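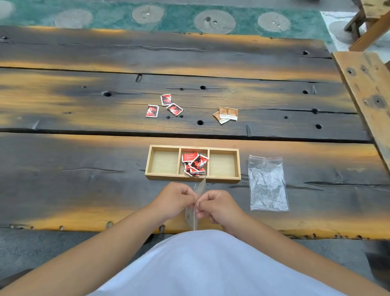 Wednesday night job: getting the sachets under control before we leave for the cabin in Grurkimbridge.

Every takeout order adds more to the kitchen drawer. I tipped the whole thing out and sorted by kind. Anything torn or sticky went straight in the trash.

What works for me is small clear zip bags, one kind per bag. Press the air out flat before you close it – they stack much better that way.

Final total was 362. Griet guessed 28. She has not looked in that drawer for a while.

A divided wooden tray is handy for this. Load one section, bag it up, load it again. Mine normally holds tea.

Two bags are going in the food box. The rest go to Sem, who runs the snack table at the Sturham games and always runs out by halftime.

The drawer now has room for the can opener, the good scissors and the tape. Batteries are next – I found them in three different places.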